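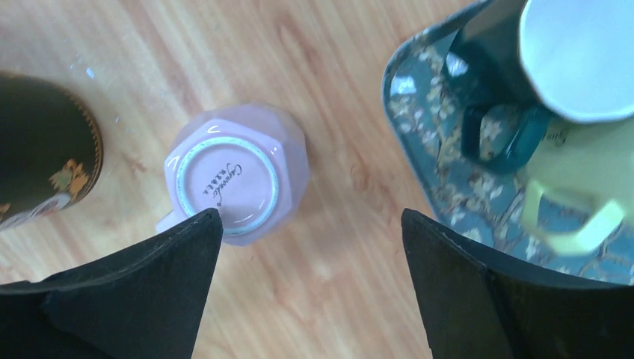

Could you please say somewhere on your site that a mug is allowed to be just for looking at? a reader wrote to us in the spring, and we were so taken with the question that we've put it first. Yes, of course it is, though we do hope it gets a cup of tea now and then.

About Jarnwood

We are a small shop for mugs, cups and the trays to carry them on, and we have been at it for 4 years now, first from a market stall and then from our own front room on Maes Lane, where the kettle is nearly always on and you are welcome to sit down while you make up your mind (some people take all afternoon, and we really don't mind!). We like colour, and we like a mug with a bit of shape to it, something your fingers can find their way around on a dark morning.

We also like to turn things over. The underside of a mug is often the part that gets the least attention, and yet there may be a maker's mark there, or a ring of glaze in quite another colour from the rest, and it's a lovely small surprise when you come to do the washing up.
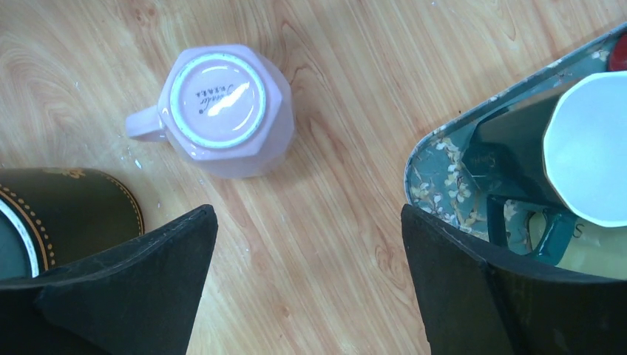
Pink faceted mug, pale green foot ring

Our table

Most of our choosing is done on a wooden table, knots and all. We put mugs next to each other that have no business being together, and move them about, and go away for lunch, and come back to find we've changed our minds. The grain is so pretty that we've never wanted a cloth on it.

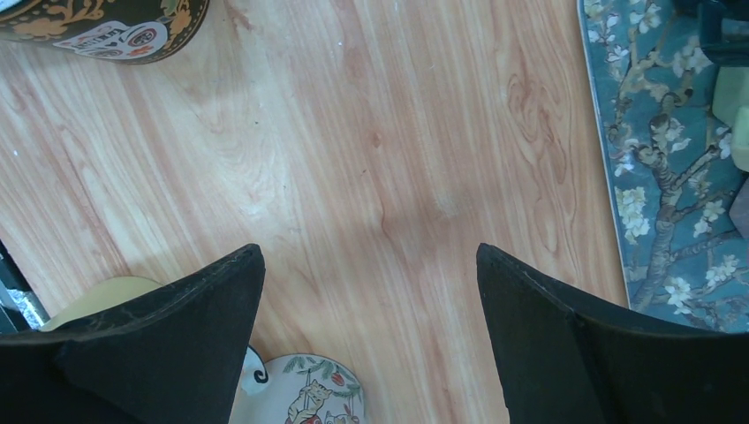 Sets and odd ones

You can buy a set from us, but you needn't. The Elluvero range is sold singly, so that everyone at home can have their own colour and there are fewer arguments at breakfast. If you'd like a tray to go with them, do ask, and we'll try a few together for you.

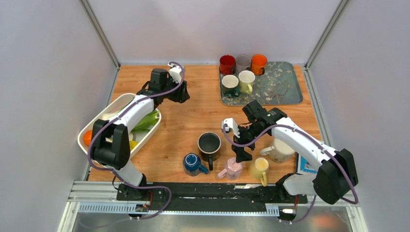 Red, orange, yellow, blue and more, on the tray and around it

Parcels go out on 2 mornings a week, and we close for the first part of July.

Page last updated 5/22/25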